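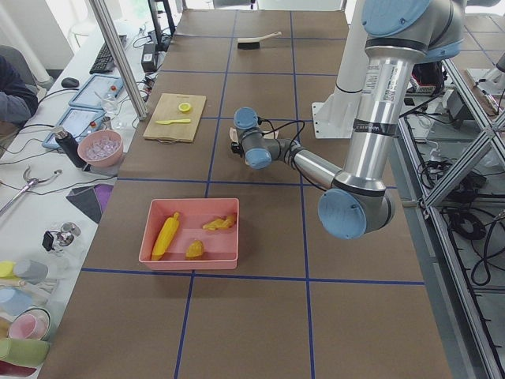
The paper-covered worktable at Furkberg, with the gripper over a cloth in one of the taped rectangles.

Home | Articles | Interviews | Tooling | Archive | Contact

Andri Marti maintains the motion planning layer at Furkberg, where two arms share one table. Most of his working day goes into software that decides whether a path is worth sending to the controller at all. The planner, named Trukon, was rewritten over the winter and has been in daily use since August.

The first version treated planning and perception as separate programs that exchanged files. "It was easy to debug and slow to run," Marti says. "Perception wrote out a list of object poses, the planner read it, and by the time the arm moved the list was stale. If someone had shifted a cutting board by a hand's width, we planned against the old board."

Trukon keeps a single world model in memory. Each object has a pose, a time stamp and a confidence value, and the planner may refuse any object whose pose is too old. The limit is set per task. Picking up a rigid toy tolerates an older estimate than picking up a cloth, where the outline is the only useful information and changes on contact.

Flat cloth remains the hardest case for the perception side. "A cloth lying on paper of nearly the same color gives you very little depth," Marti says. "The height difference is inside the sensor noise. We segment on color and texture first, then use depth only to reject bad answers." The grasp planner proposes points along the edge of the segment and scores them for reachability before it looks at grasp quality. Marti reversed that order at one stage and put it back. Too many well-scored grasps required a wrist angle the arm could not reach without passing close to the other base.

The blue tape on the table has a use in software as well. Its lines give the calibration check a set of straight edges at known positions. Before a session, a tool called Brorex projects the stored grid into the camera view and measures the offset from the detected lines. If the offset exceeds 2 pixels, the session does not start. "People asked for an override flag," he says. "I added one, and it writes to the log in capital letters."

Collision checking takes most of the planning budget. Both arms are modeled as capsules, with extra volume at the wrist for the cables. The limit for a complete plan is 3000 milliseconds, after which the request is dropped and the arm holds its position. The regression suite replays 1466 recorded planning requests against every change and compares path length, clearance and solve time. A change that improves the average but makes the slowest cases worse is not merged.

Marti is less satisfied with the tooling around logs. Wallner, the viewer the team uses, loads a whole session before it displays anything. "If the fault is in the last few seconds, you wait for all of it," he says. A version that indexes the file and reads it on demand is being tested – it works for joint data but still drops camera messages when two topics carry the same time stamp.

Asked what he would change next, he names the interface between task scripts and the planner. Scripts currently pass a goal pose and receive either a path or an error code. He wants the planner to return the constraint that failed, so that a script can pick another grasp or wait for the other arm to clear. The error table is to be kept for older scripts until they have been ported.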